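Print this story | E-mail this story

Tovgate hall clears out its storeroom, one box at a time

21 December 2021

The storeroom behind the Tovgate community hall has a floor again. It is grey concrete, which settles a long-running argument with those who remembered lino.

Sorting began in October, when hall manager Shirley Tapley opened the door to fetch a trestle table and couldn't get it shut again. The tally now stands at 117 boxes, of which 45 held other, smaller boxes.

"We found the good urn," Ms Tapley said. "We also found the urn we bought to replace the good urn, and the one we bought when that went missing."

Also recovered were 981 raffle tickets from a draw that never took place, a set of carpet bowls and five left-footed gumboots. The right-footed ones are still being sought, though with less enthusiasm each week.

Rafsan Weerakoon, who runs the Carvalho Street craft group, has taken the wool. He had asked for a bag or two and went home with a full station wagon — his neighbours have been warned to expect scarves, whatever the forecast says.

Packing has spilled into the main room, where the cardboard has become a fixture and regular hall users have learned to walk around it.
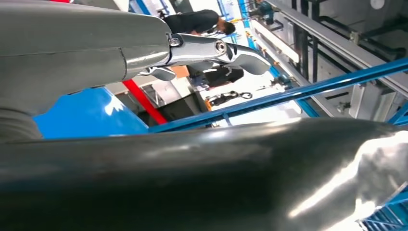
What happens to the rest

Anything unclaimed goes to the Drirmont op shop in the new year, apart from the piano stool. The piano left in a previous clean-out and Ms Tapley would still like a word with whoever has it.

Residents who think they own something can call in at the hall on any weekday morning. Proof of ownership is not needed for the gumboots.

E-mail this story | Print this story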